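Bestent and Sung lab report new method for teaching robots small household tasks

Nov 1, 2022 - Bestent, a developer of software for home robots, and the research group Sung today presented the results of Jellance, a joint method for teaching robot arms to work with small objects on a table. The method learns from movements which people make with hand-held grippers, so no robot is needed while the examples are recorded.

Many robots for the home can already pick up a cup or a box. Small objects with lids and compartments are more difficult. They slide away when they are touched, they must often be held by one hand while the other hand works, and a clear plastic surface is hard for a camera to see. The Jellance team chose such objects on purpose, because these are the things older people asked for help with in an earlier survey by Bestent.

In the study, 11 people recorded examples in ordinary rooms. Each person held one gripper in each hand and did the tasks at a normal speed. Square markers on the grippers allow the software to calculate the position of both hands at every moment. The recorded paths are then cleaned, and the parts where the two hands must work together are given more weight in the training. This last step is the new part of the method. 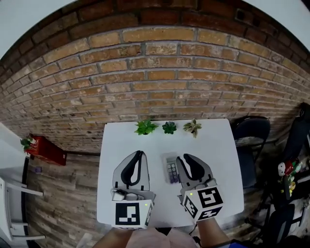

Two hand-held grippers with markers over a table, with a clear plastic pill organizer between them. Photo: Bestent

The trained model was tested on a two-arm robot with five tasks, and the robot had not seen any of the test rooms before. Compared with a model trained on the same examples without the new weighting, the number of failed attempts was 29 percent lower. The largest improvement was in tasks where one hand holds an object still. For tasks with only one active hand, the team found almost no difference.

"We wanted the people who record to feel free in their movements," said Yu-na Do, who leads the Jellance project at Bestent. "When a person is too careful, the robot learns to be too careful also, and then it stops in the middle of the task. It took us a long time to understand this."

The researchers also describe the limits of the work. The model still has trouble when a marker is hidden for more than a short moment during recording, and such examples had to be removed by hand. Very thin lids were not part of the tests. The team is now working on the first problem and plans a second round of recordings, which will start in January at Falamham, a residence for older people.

The training code and a part of the recordings will be available to universities on request. Companies which are interested in the method can contact Bestent for a license for testing.

About Bestent
Bestent develops learning software for robots in homes and care facilities. The company has worked with Sung on two-handed tasks for five years.

Press contact
Bestent, Press Office
Yu-na Do, Project Lead Jellance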